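Projet Carport : rapport d'avancement au financeur, décembre 2021
Volet « règles de bonne conduite pour la manipulation à deux bras »

Le guide compte désormais 16 règles. Il en comptait 60 en septembre, dont plusieurs disaient la même chose avec des majuscules différentes. L'équipe de Bragança a taillé, Lundwood a protesté, puis Lundwood a taillé à son tour, avec un enthousiasme un peu vexant.

État des livrables. Le chapitre sur les distances entre bras est rédigé. Celui sur l'arrêt d'urgence est relu. Le chapitre « vocabulaire » attend toujours que les partenaires s'accordent sur le mot « saisie », débat qui aura consommé plus de réunions que le budget n'en prévoyait.

Essais en simulation. Nous avons passé 4000 épisodes au crible des nouvelles règles. La règle 4 (aucune main au-dessus d'un récipient sans consigne active) est de loin la plus enfreinte, y compris par les démonstrations de référence, ce que nous signalons avec la sérénité qui convient. La règle 9 exige que la vaisselle et les contenants varient en taille et en décor ; les scènes rendues s'y plient de bon cœur, jusqu'à l'assiette à frise grecque.
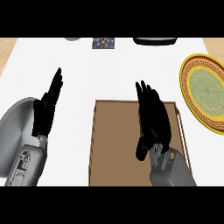

Stovell objecte que la règle 4 punit l'hésitation autant que l'imprudence, et qu'un bras qui attend son ordre au-dessus d'un bac ne met personne en danger. Stovell demande un délai de tolérance, chiffré, et consigné dans le journal d'essai. Nous avons accepté le principe. Le chiffre fera l'objet d'une réunion.

Dépenses : conformes, hors déplacements. Prochaine version du guide dès que « saisie » aura un sens.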